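Prameo publishes practice guide for hand-held gripper work with fresh fruit

ANURHOLM, October -- Prameo today released a guide of good practice for teams that record manual handling tasks with hand-held grippers. The document is 40 pages long and can be downloaded free of charge from the Prameo website. It was written together with Strobel and the test kitchen in Coltham, where the draft rules were tried on fruit, trays and kitchen tools.

Existing safety standards for robots are mostly made for machines that stand in a fixed place. When a person carries the gripper in the hand, many of these rules do not fit well. The guide tries to close this gap with requirements that a small team can follow without a safety department.

"We wanted a text that the operator reads before the shift, and also understands," said Britta Thiele, who led the writing group at Prameo. "In the first draft we had too many definitions. The operators told us this very clearly."

The main part of the guide deals with contact between gripper and food. Finger pads must be cleaned at the start of each session and again when the type of food changes. Fruit that was gripped during a recording may not go back to sale. Marks that were on the fruit before the first grip are to be written in the session sheet, so that they are not counted later as damage from handling.

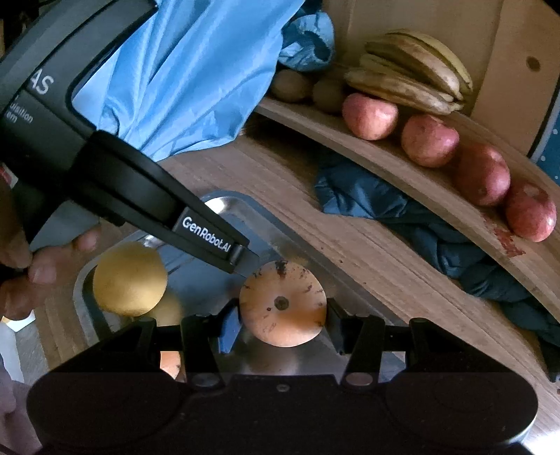
Eetu Vainio said that the rule about existing marks was the one he had missed most in his own work, and that he would go even further and ask for a second person to check the sheet. The writing group discussed this point for a long time. In the published version the second check is recommended, but it is not required.

A separate chapter covers work with two grippers over one tray. The operator has to agree with the team beforehand which tool holds and which tool approaches, and the approaching tool must slow down near the fingers of the other. Bare hands stay behind the finger joints while a grip is closed. After 2 hours of work a break is needed -- the guide gives no exception for short tasks.

"Tired wrists make bad recordings, and they also make accidents," said Rainer Ehlers of Strobel.

Comments on the guide can be sent to Prameo for the next 4 months. A revised edition will follow after the comments are reviewed, with a new annex on wet surfaces and soft packaging.

Press contact: Frauke Reuter, Prameo, Anurholm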